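Patch Night
By Olumide Olatunji
5th November

Servers back at 1030. Tindall logged in first, half a sandwich in her mouth, no armour on. Typical. The patch had moved Plokska three hills east and taken the bridge with it. Grey water. No way accross.

"Swim," said Turkis in her headset.

"With 593 gold on me? It weighs."

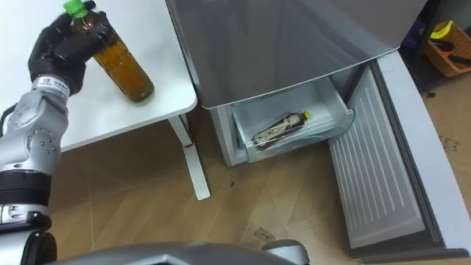

She swam anyway. Dropped the shield, kept the gold. Something big rolled over underneath and her health went to a sliver, red, blinking. Then mud. Then the gate, and a guard she'd killed back in January, standing there, same stupid hat.

"I remember you," he said.

He'd never had a line before. She took her hands of the keys.

More stories
Utthorpe After Dark
The Colour of Lag
3 Lives, No Saves

Copyright Olumide Olatunji | Contact | Back to top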